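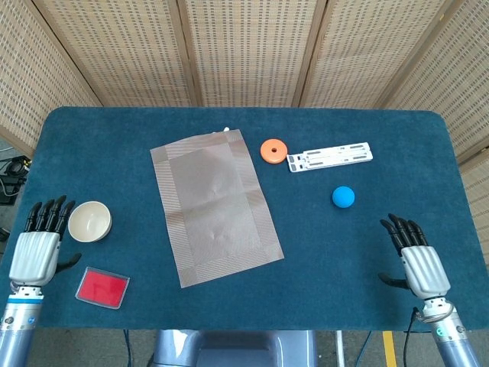 *By Nelly Henao*

I went to look at a new flat in October, on the Tesetti development out past the station in Flindach, and I'd like to complain about the kitchen. There wasn't one. There was a run of cupboards along the back of the living room with an oven in it, and a young man in very clean shoes telling me how well it "flowed".

I've lived with flow. My last place had it for years. It flowed when I fried onions and my winter coat smelt of them until March. It flowed when the washing machine hit its spin cycle just as the detective was naming the murderer (I have missed so many murderers). So when I got home I measured up my own small, square, slightly gloomy kitchen, with its own door on its own hinges, and felt quite tender towards it.

My view is simple enough. We knocked down too many walls, and I think a fair few of us would quite like them back.

I do understand how we got here. Older houses could be mean with light, and being shut away over the potatoes while everybody else had a nice time was a miserable job that usually fell to the same person. My mother did it for most of my childhood. She'd shout things through the hatch and get no answer. When my parents finally had the wall out she stood at the sink and could see the garden, the telly and all 3 of us not doing our homework, and she was thrilled! I wouldn't take that off her for anything.

But she had a front room as well. People forget that bit. You could open up the back of the house because there was still somewhere else to go and sulk, or practise the clarinet, or ring your sister about your other sister. The new flats have one big room and some places to sleep. If two people live there and one wants the radio on, that's it, you're both having the radio on.

The brochure ran to 107 pages and I read every one, with a pot of tea, at the Bitiria café on the way home. There was a lot about lifestyle. There was a whole spread on taps. I found a single sentence about noise, and it was to do with the traffic.

My downstairs neighbours, the Londoños, are putting a wall back. It's a plain stud wall with a glazed door in it, and they were quoted roughly £800 for the basic job, plastering extra. Their eldest is revising for exams and the youngest has taken up the drums, so I can see the appeal. The builder told them he spent 20 years taking walls out and now gets asked for the opposite nearly as often, though he may tell that to everyone he's quoting.

People always say to me, "Oh, but what about parties?" Well, what about them? I give perhaps a couple a year, and at both of them everybody squeezes into the kitchen anyway, door or no door, and stands in front of the fridge. The rest of the year I'm boiling pasta and trying to hear the news. I'd sooner have a house arranged for that. And when people do come for dinner, I like being able to leave the pans in a heap, shut the door on them and sit down as if somebody else had cooked.

Light is the better argument, I'll give them that. A glazed door helps, and so does a window in the wall, and so does a pair of doors you can fold right back when you're feeling sociable. None of this is clever or new. My gran's house had all of it and she kept coal in the bath.

So I haven't bought the flat. The young man rang again last week to say they'd take something off the price, and I asked whether they might put something on it and build me a wall. He said he'd have to check.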